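Costutura : lexique des patrons de couture anciens

Version courante : 3
Langues : français, espagnol
Format : CSV, UTF-8, séparateur point-virgule
Mainteneur : projet Costutura

Présentation

Costutura est un lexique des termes employés dans les notices de patrons de couture à usage domestique. Il couvre les mots que l'on trouve sur les pochettes, les planches et les feuilles d'explications : pièces du vêtement, opérations de montage, fournitures, indications de coupe. Chaque terme français est rapproché d'un ou plusieurs équivalents espagnols, avec une courte définition et une citation tirée des notices.

Le lexique a été commencé pour un besoin pratique. Le fonds Rosales, une collection privée de patrons bilingues, comportait des traductions contradictoires d'une pochette à l'autre : « embu » y est rendu de quatre façons, « parementure » de trois. Il fallait un fichier de référence pour que le catalogue soit cohérent. Le fichier a ensuite grossi avec les notices de la maison Lirnlow, plus récentes et rédigées en français seulement.

Contenu du dépôt

termes.csv : 3000 entrées, une par ligne
citations.csv : les extraits de notices, reliés aux termes par leur identifiant
sources.csv : la liste des pochettes dépouillées (200 pour le fonds Rosales, le reste pour Lirnlow)
abreviations.txt : abréviations relevées sur les planches (DF, DL, MD, PT, etc.)
controle.py : script de vérification des fichiers

Les numérisations des planches ne sont pas distribuées. Elles pèsent lourd et une partie d'entre elles n'est pas libre de droits.

Champs de termes.csv

id : identifiant stable, par exemple T0417. Un identifiant supprimé n'est jamais réattribué.
terme : forme de base, au singulier, sans article
variantes : autres graphies relevées, séparées par une barre verticale
categorie : piece, operation, fourniture, mesure ou repere
equivalent_es : équivalent espagnol, vide si aucun n'a été attesté
definition : une phrase, deux au plus
domaine : couture, lingerie, tailleur ou maison
statut : valide, a_revoir ou douteux

La valeur « maison » du champ domaine regroupe le linge et les accessoires utilitaires : torchons, tabliers, maniques, housses, sacs à provisions. Ces patrons étaient souvent imprimés au dos d'une planche de vêtement et leur vocabulaire est moins stable.
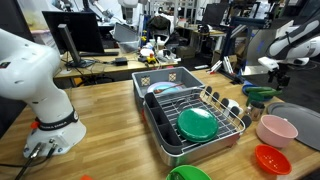 Le même objet peut y porter deux ou trois noms selon la taille et l'année. « Essuie-verres » et « essuie-mains » sont traités comme des entrées séparées, même lorsque la notice donne des dimensions identiques. « Manique » et « poignée » sont en revanche réunies sous T1126, la seconde étant rangée dans les variantes. Les termes de finition propres à ce domaine (attache, bride de suspension, coin en onglet) sont classés dans operation quand la notice décrit le geste et dans piece quand elle donne une découpe à part.

Méthode de dépouillement

Les notices ont été transcrites à la main, puis relues. Une reconnaissance automatique avait été essayée au début du projet, mais les feuilles d'explications sont imprimées en petits caractères sur un papier fin où le verso transparaît, et le temps de correction dépassait celui de la saisie.

Un terme entre dans le lexique s'il apparaît dans deux notices au moins. Les termes relevés une seule fois sont conservés avec le statut douteux. Les citations sont reproduites telles quelles, fautes comprises. Les coupes sont signalées par des points de suspension entre crochets.

Les définitions ont été rédigées pour ce projet. Elles décrivent l'emploi du mot dans les notices et peuvent s'écarter de l'usage actuel. « Biais », par exemple, désigne tantôt le sens du tissu, tantôt la bande achetée toute faite ; il y a donc deux entrées.

Installation et contrôle

1. Copier le dépôt dans un dossier local.

2. Vérifier que Python 3 est disponible. Le script n'utilise que la bibliothèque standard.

3. Lancer python controle.py depuis la racine. Le script signale les identifiants en double, les citations orphelines et les catégories inconnues.

4. Pour travailler sur un seul domaine, ajouter l'option --domaine suivie de sa valeur. La commande python controle.py --domaine maison écrit un fichier extrait.csv qui peut contenir jusqu'à 500 lignes ; au-delà, un second fichier est créé.
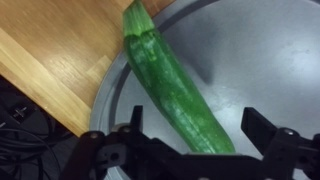
5. Ouvrir le fichier obtenu dans un tableur en précisant l'encodage UTF-8. Sans cette précision, les accents et les tildes sont mal affichés sur certaines versions.

Limites connues

Les équivalents espagnols proviennent presque tous du fonds Rosales et reflètent l'usage d'un seul éditeur. Les variantes américaines sont absentes.
Le domaine tailleur est peu représenté.
Les mesures anciennes en pouces n'ont pas été converties.
Le champ variantes mélange les graphies fautives et les vrais synonymes. Une séparation est prévue pour la prochaine version.

Licence et citation

Les fichiers CSV sont diffusés sous licence CC BY 4.0, le script sous licence MIT. Merci de citer « Lexique Costutura, version 3 » en indiquant l'identifiant des entrées utilisées.

Signaler une erreur

Ouvrir un ticket avec l'identifiant du terme, la correction proposée et, si possible, la référence de la pochette. Les tickets sont traités par lots, le jeudi.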